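Teaching an Arm to Patch a Switch

Pushing a network cable into a port takes a person a second or two. For a robot arm it is a hard job, and the team at Grurnar has spent the months since May on it.

Their method, called Bonell, splits the work in two. One policy moves the arm to the rack and finds the port. A second handles the last stretch, using a close view of the fingers and the plug. Both were trained on 1,000 demonstrations driven by hand.

An earlier version, Astier, used a single policy and 639 demonstrations. It reached the right port most of the time but tended to jam the plug against the metal — a miss too small to see from a fixed camera.

The new training set covers 32 starting positions of the arm.

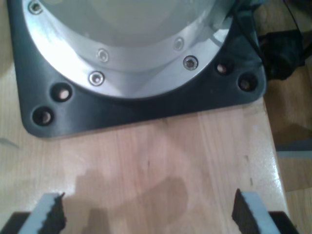
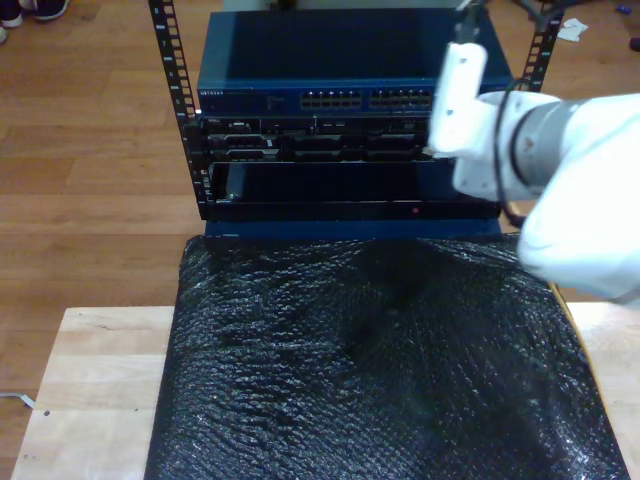
The arm at the rack, with a blue Netgear switch mounted over a Dell server.

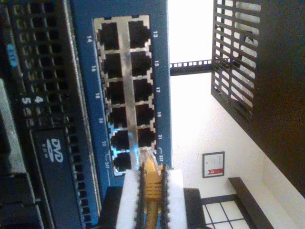 A yellow cable at port 23T.

What comes next

Unplugging is still unsolved, as the latch has to be pressed first. The team plans to try it with a set of narrower fingers from Nolte, then repeat the tests on 5 other switches.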